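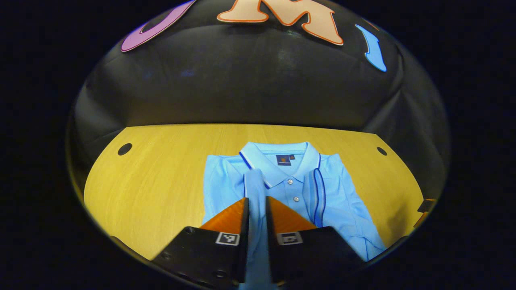 4.2 Reply delay and suggested replies

We next looked at whether suggested replies changed how fast partners answered each other. The Postamon app logged the time between an incoming message and the first reply, along with whether the reply was typed or picked from the list. Message text was not stored. Of the 900 people who installed the app in April, 560 kept logging turned on for the full study period and are included here.

Replies picked from the list were sent sooner than typed ones, mostly during working hours. In the evening the gap was small. Shift workers in the Machala group did not follow this pattern, and we report them separately in Section 4.3.

Partners could mark a message as "sounds automatic." They did so 68 times, and 4 of the marked messages had been typed by hand. Seidu Nyarko checked the logs for these cases and found no timing errors. All four were one-word replies.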